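Lelteo will sell you a laptop charger that fits, and take it back if it doesn't

Skumton, June – Lelteo, the mail-order supplier of spare parts for computers most people have stopped making excuses for, today opens a matching service for replacement laptop chargers. Customers type in the numbers from the label on their old charger and are shown the ones that will work. If there are none, the website says so, a feature the company believes to be underused in its trade.

The service covers 402 charger models at launch. It was built over two winters by Rasmus Ķēniņš and Rasmus Paulauskas, known in the office as Rasmus and the other Rasmus, depending on who is asking.

"We looked at our returns and found that most of them were perfectly good chargers with the wrong plug on the end," said Els Van Wijk, managing director of Lelteo. "People had measured the plug with a ruler. One gentleman had measured it with a biscuit. We felt we could meet them halfway."
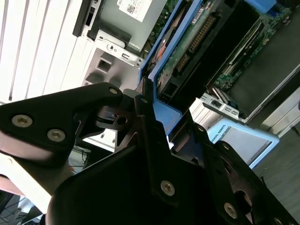 Buyers will be asked for three things: the output voltage, the current, and the make of the laptop. Those whose label has worn away can enter the laptop's own model number instead. Those who have lost the laptop as well are invited to telephone between 9 am and 4 pm, when Konrad Koller will do what he can.

Voltage has to match. Current may be higher than the original but should not be lower, a point the old website explained in a paragraph so long that only its author is known to have finished it. The new one puts it in a single line next to the price.

Every charger in the range comes with a two-year guarantee and a mains lead for the country it is being sent to. This second point follows the Kurtuluş order, in which a school received 19 chargers and the same number of leads for a different part of Europe. The school was very nice about it. The leads have been replaced and the matter is remembered at Lelteo every time somebody opens the packing cupboard.

Prices have not gone up. They have not gone down either, although Lelteo did discuss it.

Saulius Ramanauskas, who runs the repair counter at Brullmont and has bought from the company for seven years, tried the service before launch. "I put in the worst label I had, the one with the coffee on it," he said. "It gave me two chargers and told me which was cheaper. I bought the other one out of habit."

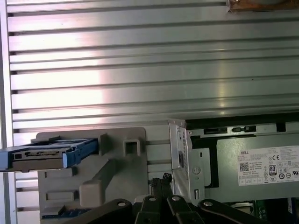

Ribbed metal panel with a grey plastic bracket at the lower left.

The matching service is free to use and does not require an account, a password or an opinion on the company's newsletter. The newsletter continues for its nearly 402 readers, and will include a short guide to reading a charger label in its next issue.

Laptop batteries will be added to the service later in the year. Lelteo would like to give a firmer date, but Rasmus has asked it not to.

Trade customers can send a list of model numbers by email and will receive a matched list back by the end of the next working day.

Notes for editors

Lelteo supplies chargers, batteries, fans and hinges for laptops to homes, schools and repair shops. Its warehouse and office are in Skumton. Press enquiries should go to Els Van Wijk, who also answers the door.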